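Caderno da oficina, fevereiro, fim da tarde

Hoje voltei ao motor da Givunau e, com muita paciência (e muito café!), medi a folga das válvulas de escape – duas estavam apertadas, já troquei as pastilhas. A Henrike acha que o ralenti irregular vem do carburador 2, e eu inclino-me a dar-lhe razão.

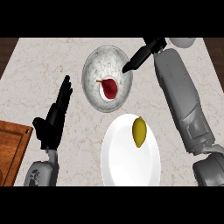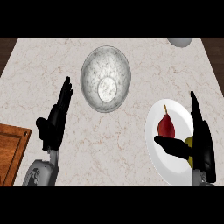 Compressão a 164 psi no cilindro mais fraco, nada mau para a idade dela. Amanhã sincronizo tudo às 2.000 rpm e ligo à Wakana por causa da junta.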